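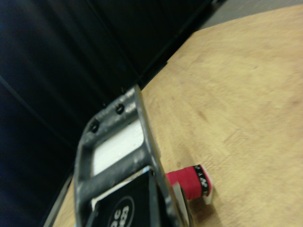 *Fig. 1. Wrist camera view: gripper finger with white pad, small red spool on the tabletop. Note the slight blur on the wood.*

# Unit 6: Learning a grasp from wrist camera views

Handout for the practical, September 2022. Notes by Elfriede Ortner, with corrections from Washington Toledo.

## 6.1 Setting

We have a single arm, a parallel gripper and one small camera mounted near the gripper. The task is to pick up a small object from a table. The policy takes the current view and the gripper opening, and returns a short motion of the hand plus an open or close command. It has no map of the table and no model of the object.

The camera moves with the hand. Two things follow:

- A fixed object changes place in the view whenever the hand moves. The table edge in Fig. 1 runs diagonally for the same reason: the camera is tilted relative to the table.
- The finger takes up a large part of the view. It can hide the object exactly when the position of the object matters most.

In Fig. 1 the finger covers the lower centre, and the spool is just to the right of it. Most of the spool's outline can be used. The flat white piece next to it is partly tucked under the finger's edge, so its full shape can't be recovered from this view alone.

## 6.2 Data

The Mendale set used in the practical has 700 demonstrations, all recorded by hand guidance in August. Each demonstration is stored as a sequence of views with matching hand poses. We keep 70 of them for testing. Do not tune anything on these.

The action at step *t* is the change of hand pose between *t* and *t* + 1, written in the hand's own coordinates:

 a(t) = inverse(T(t)) · T(t+1)

where T(t) is the hand pose in base coordinates. Using base coordinates for the action is a common mistake. Training will still converge, but the policy then has to guess how the camera is turned, and the error grows with the tilt.

## 6.3 Training

The baseline is plain behaviour cloning with a squared error on the motion and a cross-entropy term on the open/close command. Train for 3000 steps with the settings file supplied. The policy sees the last 2 views – a single view gives no direction of travel.

Three changes to the input are compared:

1. Crop: the lower part of the view is removed, finger included.
2. Mask: finger pixels are set to a constant grey.
3. Blur: a short directional blur is added at random during training.

Raíssa Bezerra's runs on the Skorow arm showed the crop doing worse than the untouched view. The finger seems to be a useful reference: the policy can read the offset between finger and object directly from the pixels. The mask keeps the finger's outline and loses very little. Blur helped on fast approaches and made no clear difference on slow ones.

## 6.4 What to report

- Success on the test starts, for the baseline and for each change.
- Mean error of the predicted motion, with translation and rotation kept separate.
- One failed run per condition, with the step at which the prediction first departs from the demonstration.

A low motion error does not imply a successful grasp. Small errors add up over the approach and lead the hand to views that no demonstration contains (see Unit 4, compounding error). Correction by relabelling is covered in Unit 7.

Submit plots and settings files together. Questions on the pose format go to Anahera Ruawai.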